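The Night Log

The kennel log at Clilldale is a bound book with a green cover. Each page has a column for the time, a column for the animal and a wider column for remarks. The instruction printed inside the cover says that remarks should record what was observed and leave out what was felt. I have worked nights there long enough to have filled most of two books, and I have kept to the instruction.

Bivik came in on a Saturday, just before the gates were locked. The admission card gave him as a male lurcher, rough-coated, brindle, with an old break in the left foreleg that had set crooked. Weight on arrival was below what it should have been. Reason for surrender: owner gone into care. Temperament: not assessed. He was put in pen 43, at the end of the lower block, where the wall is the original one from 1953 and the drain runs slower than the others.

My first entry for him reads: 22.20, standing at rear of pen, food not touched. The second reads the same, with a different time. He did not bark. The dogs on either side barked at him through the partition and he turned his head to one and then the other, as a person might at a meeting.

The lower block has a boiler of its own. It is a floor-standing unit made by Briggs, oil-fired, and it feeds the pipes that run beneath the sleeping benches. It had been serviced in the spring. The night sheet requires the gauge to be read every two hours and the figure written down. If the figure is above the red line, the fuel valve is to be closed by hand and the day manager telephoned. I had never had to close the valve.

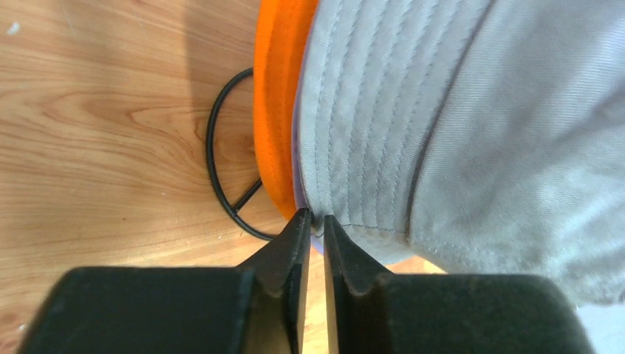 At 01.35 I was in the office in the upper block, entering the feeds. The two blocks are separated by a yard, and with both doors shut very little sound carries between them. What I heard was one dog, a low note held for a second or two and then repeated at an even interval. I did not know the voice. I knew all the voices in the lower block except one.

I put on my coat and crossed the yard. The time between the first bark and my opening the lower door was under two minutes. I can state this because the office clock was in front of me when I stood up, and there is another over the drain sluice.

Bivik was at the front of his pen with both forefeet on the lower rail. The other dogs were lying down. One or two had their eyes open. I spoke to the nearest, a collie bitch called Zivska who usually came to the mesh for anyone, and she lifted her head and set it down again. The gauge was where it had been at midnight. I noted that the air was warm and that I had a slight headache, which I put down to the paperwork.

Then he barked again, directly at me, and I thought about the headache.

The procedure for fumes is on a laminated card beside the extinguisher. Close the fuel valve. Open both end doors and wedge them. Remove animals to open air, nearest to the source first. Do not re-enter if unwell. I closed the valve. The wheel was stiff and took both hands. I wedged the doors with the feed bins and started at the boiler end, which meant that pen 43, at the far end, would be last.

There were 20 dogs in the block that night. Those that could walk I led out in pairs and shut in the exercise run. Four had to be carried. Zivska was one of them, and she was heavier than her card said. I went outside to breathe between each trip, counting to ten by the wall. Throughout this Bivik stayed where he was, with his feet on the rail, and he barked whenever I was out of sight for longer than he thought reasonable.

When I opened his gate he walked past me and stopped at the door until I had followed him through it.

The engineer came at seven and took the flue cover off. A jackdaw's nest had come down inside and lodged at the bend. He measured it for his report and put it in a sack. The vet saw every dog before noon. Zivska was kept on oxygen until the evening and ate a full bowl when she came off it. I was told to go to hospital, where I sat for some hours with a clip on my finger, and was then told to go home.

A detector has since been fitted over each door in the lower block. They are tested weekly and the test has its own column.

The log for that night is in my handwriting, which is worse than usual. Under 01.35 it says: Bivik barking, attended. I was asked later whether I wanted to add anything, as there was space left in the column. I wrote in the weight of the collie, corrected, and initialled it.

He was on the rehoming list for a month. Two families came to see him and preferred something younger. In October I filled in the form myself, in block capitals, and under reason for application I put that I worked nights and would be at home in the day. He sleeps on the landing. If I am late coming up the stairs he barks once, on the same low note, and waits.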